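Parts pickers + bin crew wanted, Undville, start Monday if you can

Istia is a small shop that strips, sorts and repaints metal bins and hoppers for farms and workshops. We're flat out. Need people on the floor for the January rush, maybe longer if it suits both of us.

Pay is $28 an hour, paid weekly. Not negotiable this round, sorry, the budget is the budget.

## The work

- emptying bins that come back with all sorts in the bottom (bolts, offcuts, swarf, the odd sandwich wrapper)
- sorting what comes out into the right tubs. Steel with steel. Ally with ally. Anything you can't name goes in the odds tub, ask at smoko
- scraping loose paint, wire brushing, wiping down
- writing the bin number and its condition on the card. Legibly please
- masking up edges before the spray booth. You won't be spraying, that's a ticketed job
- sweeping. Lots of sweeping

We've got 630 bins on the books for this run, from the little bench ones up to the big sloped ones that need the hoist. Remano wants the first 400 back in its yard before the end of the month and the rest are for Parry, who are a bit more relaxed about it.

A normal day is one of you scraping, one wiping and carding, one on the tubs. You swap at morning tea and again after lunch so no one's wrists cop it all day. Bins get a colour sticker when they're done: green good to paint, yellow needs a weld, red scrap. Don't agonise over it, the leading hand checks every yellow and red anyway.

## Hours

Day shift, 7 am to 3 pm, half hour lunch, two short breaks. Arvo shift 3 pm to 10 pm if we get enough people, which at the moment we haven't. Tell us which one you'd want. Both is fine too but not on the same day.

Some Saturdays. Time and a half, and you can say no.

## Who we're after

No experience needed for most of it. We'll show you. What we do need:

- steel caps, your own. Everything else (gloves, glasses, muffs, masks) is here
- OK on your feet all day on concrete
- can lift 15 kilos without making a drama of it. Anything over that goes on the hoist or gets two people
- turns up. If you can't, text before 6.30
- reads and writes enough English for the cards and the safety signs

Good to have: forklift ticket, any panel or paint background, an eye for a hairline crack. Extra $3 an hour if you hold the forklift ticket and are happy to use it.

Not fussed about age, gaps in your resume or what you did last. School leavers welcome if you're over 17. Retired people as well, we've had a few and they were great on the cards.

## Getting here

Unit 43, the back row of the Undville estate, past the tyre place. Bus stops at the front gate but it's a ten minute walk in from there, and no footpath for the last bit so bring a light if your on the arvo shift. Parking down the side. Please not in front of the roller door, trucks need it from 6.

Lunchroom has a fridge, microwave, pie warmer, decent kettle. Lockers are first come. Bring your own padlock.

## What condition the bins come in

People ask this so may as well put it here. Mixed bag. Scuffed floors are normal and don't matter. Scratches on the walls, same, unless you can catch a fingernail in one. Chipped paint is the main thing: where it's gone ragged and the darker metal shows you scrape back to a firm edge, then feather it. Check the slopes as well as the floor, and run a gloved hand along the top edges and into the corners. The edges are thin and some of the corners come to a point, gloves stay on. Always.

Typical wear on a big grey-blue one: 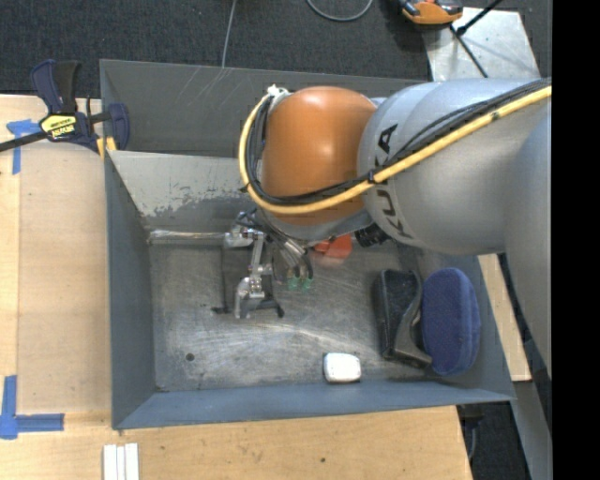

## How to apply

Email or drop in, either's fine. Front office is open 8 to 4, bell on the counter. No cover letter. Just send:

- name and a phone number that gets answered
- day or arvo or don't mind
- when you can start
- any tickets, photo of the card is OK
- your glove size (we keep running out of mediums)

If you look alright on paper we'll get you in for a paid two hour trial, usualy the same week. Wear the boots. You'll do a couple of bins start to finish with someone alongside and then we both decide.

We ring everyone back, yes or no, but give us a few days. The phone in the office is also the phone for deliveries.

Agencies please don't call.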